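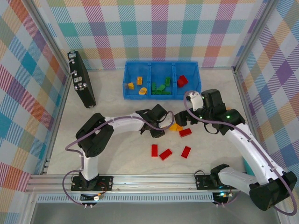 Blue bin in three compartments, with yellow, green and red blocks.

Jayawardena Letters: transcriptions and name index

README for version 2, March 2018

Welcome! This folder holds the full transcriptions of the Jayawardena letters, together with an index of every person and place we could find in them. If you like family history, port towns, school gossip or long complaints about the price of coal, you are in for a treat.

The letters were written by three generations of one family who settled in Hullik and ran a ship's chandlery on the harbour there. Most are from the eldest daughter, Beatrice, to her brother Lionel, who went to sea on the Grandia and was a hopeless correspondent. She wrote to him anyway, often over several evenings with different pens, and she noticed everything. His replies are short and mostly about food, but the few that survive are a joy.

What is in the folder

letters.csv has one row for each letter. There are 51 letters in this version.
people.csv is the name index, one row per person.
places.csv does the same for streets, shops, ships and towns.
mentions.csv joins the other three, so you can ask which letters speak of a given person.
text is a folder of plain text files, one per letter, named by letter number.
notes.txt is our running list of puzzles, guesses and second thoughts. Do read it, it is the best part.

Columns in letters.csv

letter_id: the number we gave the letter, which follows the order of the bundles and has nothing to do with date.
writer and recipient: both point to people.csv. Blank if we could not tell.
date_written: as it stands on the letter, spelling and all.
date_guess: our best reading as a year, or a year and month. Blank if the letter gives no clue.
date_basis: one of stated, postmark, content, none.
place_written: points to places.csv.
pages: sides of paper with writing on them, including the ones where Beatrice turned the sheet and wrote across her own lines.
condition: good, fair or poor. Poor means that at least one passage is lost.
transcriber: GD or DA.

Columns in people.csv

person_id, surname, forename, known_as, born, died, relation, source. The known_as column matters more than you would think. Beatrice calls her aunt Philippa "the Admiral" in every letter but one, and the family had a habit of handing down the same forenames, so there are three Lionels. We keep them apart with born and relation. Where we were unsure which Lionel was meant, mentions.csv carries a question mark in the certainty column and you should treat it with care.

How the transcriptions were made

Gregor Drummond read the early bundles and Dexter Ambrosio the later ones, and then we swapped and checked each other's work against the originals. We disagreed a good deal! Where we settled a reading between us it went into the text. Where we did not, both readings are given in square brackets with a stroke between them, as in [Tuesday/Thursday].

We kept the spelling, the capitals and the underlining (shown with an underscore at each end of the word). We did not keep line breaks, apart from addresses and verses. Words struck out but still legible are in round brackets with the letter x in front. Lost passages are shown as [gap], and a long one has the number of missing lines after it. Beatrice's sketches of hats, dogs and the harbourmaster are marked [drawing] with a few words on what we think she meant.

The crossed letters took by far the longest. If you ever have to read one, tilt the page so that one set of lines goes dim, and read out loud. It works wonders.

What changed since the first version

The first version came out in August and covered only the bundles from the chandlery desk. This one adds the letters found in the lining of the sewing box, among them the splendid quarrel over the Dralico lease. Dralico was the warehouse next to the shop, and for years half the family wanted to buy it and the other half wanted it pulled down. We had seen hints of this and had puzzled over them for ages, so you can imagine the cheer when the whole story fell out in one go.

We also moved letter 30 to a later year. We had dated it by a mention of "the new pier", and there were two new piers. Letter 20 now has its last page, which had been filed with a bill for rope.

Known gaps and weak spots

Nearly everything is from Beatrice's side, so please don't take her word as the last one on her sister-in-law. There is a silent stretch after her father's death, and we can't tell if she stopped writing or if the letters were lost. Servants and shop hands are mostly given by forename only, and many of them will be missing from any other record you try to match. Birth years with source set to "letter" come from birthdays mentioned in passing and may be a year out.

The place index uses the names in the letters. Several Hullik streets have been renamed, and modern_name is filled in only where we found the old and new names on the same map.

A few letters speak of people's illnesses and debts in blunt terms, and some of the language about foreigners and the poor is of its time and unpleasant. We have left it as written.

Opening the files

All files are UTF-8. The csv files use commas, with double quotes round any field that has a comma in it. Some spreadsheet programs will try to turn date_written into a proper date and make a mess of it, so import that column as text.

Using and sharing

Please use all of this freely for study, teaching, family trees, local talks, plays, anything you like. We ask that you name the Jayawardena Letters and give the version and the letter number when you quote. If you print a letter in full, drop us a line first so that we can tell you about any change in the reading.

Corrections are very welcome, above all from anyone with family in Hullik. Send the letter number, the words as we have them and the words as you think they should be. Gregor looks after people.csv and places.csv, and Dexter looks after the text folder. And if anybody knows what a "Sunday tinker" was (letters 12, 17 and 44, always said with scorn), please write to us at once!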